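Publicado por Marek Kováčik a 11/12/20

Dicas de oficina: pôr o computador de jogos em ordem antes de culpar o jogo

Sempre que sai uma atualização de um jogo em acesso antecipado, o fórum enche-se de gente a jurar que os programadores estragaram tudo. Às vezes estragaram. Mas já abri caixas suficientes na bancada para desconfiar da outra metade das queixas. O que se segue é o que faço cá em casa, e também o que deixei de fazer depois de perceber que não servia para grande coisa.

Pó

Desligar da tomada, carregar no botão de ligar para descarregar o que resta e só depois abrir. Segurem as pás da ventoinha com um dedo antes de lhes apontar ar comprimido. A lata usa-se direita, em sopros curtos. O aspirador doméstico é má ideia junto à placa-mãe e continuo sem entender por que motivo aparece em tantos vídeos.

Quanto à frequência, há quem recomende uma limpeza por mês. Duvido que seja preciso. Os filtros lavo quando os vejo cinzentos, o interior limpo em abril e outra vez no outono, e a máquina nunca se queixou. Quem tem gatos que faça as suas próprias contas.

Massa térmica

Não acredito nas bisnagas caras. Experimentei uma da Cavalcanti que prometia milagres e a diferença para a que já tinha na gaveta foi de 2 graus, com a janela aberta num dos testes e fechada no outro, portanto vale o que vale. O que conta é limpar bem a antiga com álcool isopropílico e um pano que não largue pelo, pôr uma gota do tamanho de uma ervilha e apertar os parafusos em cruz, um bocadinho de cada vez. Trocar a massa todos os anos parece-me conversa de quem vende massa.

Cabos

Fita de velcro, nunca abraçadeiras de plástico. A Nelli Manninen defende as abraçadeiras porque ficam mais bonitas, e ficam, até ao dia em que é preciso trocar um disco e se anda de alicate de corte encostado ao cabo de alimentação. As calhas autocolantes da Stumness aguentaram quatro meses debaixo da minha secretária e depois caíram todas na mesma semana. Voltei aos ganchos de aparafusar.

O comando que anda sozinho

Se a personagem caminha para a esquerda sem ninguém tocar em nada, antes de escrever um relatório de erro desliguem o comando e vejam se ela pára. Se parar, o problema está no analógico. Uma gota de álcool na base, rodar a alavanca umas quantas vezes, deixar secar bem. Resulta em alguns casos. Noutros o desgaste já lá vai e só mudando a peça, coisa que pede ferro de soldar e alguma paciência. Aumentar a zona morta nas opções também disfarça, mas chamar a isso reparação é exagero.

Espaço em disco

Aqui sou mais severo. Os programas «otimizadores» não entram na minha máquina. O último que experimentei, um tal Lukgate, anunciou que tinha encontrado mais de 50 problemas num sistema acabado de instalar. Apaguem à mão: capturas antigas, instaladores esquecidos na pasta das transferências, jogos que não abrem desde o verão. Deixem uma folga decente no disco do sistema e chega.

Antes de cada atualização grande copiem os jogos gravados para outro sítio. A gravação na nuvem é cómoda, mas também sincroniza ficheiros corrompidos com toda a eficiência. O Eetu Ikonen perdeu assim uma quinta inteira e ainda hoje fala no assunto.

Mods

Ponham tudo de lado numa pasta à parte, arranquem o jogo limpo e voltem a juntar os mods aos poucos. É aborrecido. Com oito mods despacha-se num serão, com uma lista comprida vai-se por metades: ativa-se meia lista, vê-se se falha, e segue-se pela metade culpada.

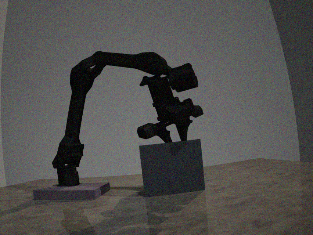 Convém ir apontando num papel o que se ativou, com a versão de cada um, porque à terceira tentativa já ninguém se lembra. Um caderno barato ao lado do teclado serve melhor do que um ficheiro de texto que fica escondido atrás do jogo.

A secretária

Tapetes para cadeira, suportes para auscultadores, luzes atrás do monitor: comprem se gostarem. Não esperem jogar melhor. A única coisa que me mudou os serões foi subir o monitor com dois livros grossos, e os livros já cá estavam. O suporte da Nurnden que a Seija Kauppinen me emprestou faz exatamente o mesmo e abana mais.

Para limpar o ecrã, pano de microfibra seco. Se não chegar, pano ligeiramente húmido com água destilada, sempre com o monitor desligado e sem borrifar diretamente. Limpa-vidros, não. Para o teclado, viro-o ao contrário, dou-lhe umas palmadas e passo um pincel macio entre as teclas. O gel pegajoso que se vende para isso deixou-me restos debaixo da barra de espaços e acabei por ter de a tirar.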